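Home Talks Notes Downloads Contact

Speaker notes, Uliana Holovko
"Planning from the wrist: what we changed in Jorkero"
February 12, 2024

(Wait for the lights. Say hello, thank Lionel Cheetham for the kind introduction and for sorting out the adapter.)

Good afternoon, everybody, and thank you for coming back so promptly after lunch, I know the soup was good. I want to talk about the part of our software that sits between "the camera sees something" and "the arm moves," a part I have spent far too much of my life on and am still very fond of.

For those who missed the November meeting: Jorkero is our planner, and Dostum is the simulator we run it in. Maksym Tkachenko wrote most of the first, and Lev Prokopenko keeps the second alive. The wrist view is the only picture the planner gets. It has no overhead camera to fall back on, so when the wrist rolls, the whole world rolls with it, walls and all.
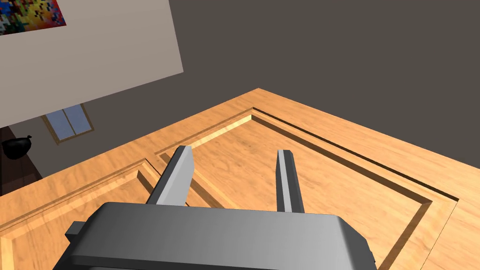 Our old planner did its thinking in image space, and it was happy as long as the horizon stayed more or less level. Give it a big roll and it would start correcting sideways when it ought to have been going down. We ran 161 episodes with the old code and 41 of them ended in a timeout, with the arm drifting politely back and forth. (Pause, people usually laugh at this. Don't rush.)

So the new version turns every target into the table's own coordinates before it plans anything. I can hear Myroslav saying that this is first-year geometry, and he's right, bless him! The hard bit was timing. The image and the joint readings arrived 4 control steps apart, and for slow moves you would never notice, but with a fast roll the transform was simply stale. We now stamp both at the source and interpolate the joints to the time of the image.

(Next slide. Let them look at it before talking.) 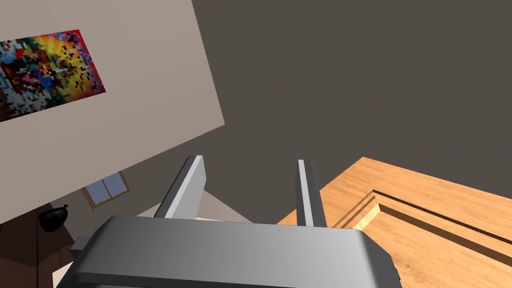

Wrist view in simulation, jaws open, with the grooved tabletop at lower right.

When the table takes up only a corner of the view like this, the old code had very little to hold on to. The new one carries its table estimate forward and lets the confidence fall slowly until more wood comes back into view. If it falls too far, the arm stops and looks again. We tried having it guess, and I'd ask you to please not try that on hardware you like.

With the new code we got through 131 episodes before I had to pack for the train, and I'll show the logs at the end for anyone who wants to stay. (If short on time, skip the logs and go to questions. Repeat each question into the microphone!)

Related talks
Myroslav Tymoshchuk: Clocks, stamps and stale transforms
Lev Prokopenko: Keeping Dostum fast enough to be useful
Panasiuk gripper drivers, a short tour

Contact | Copyright Skundeo | Back to top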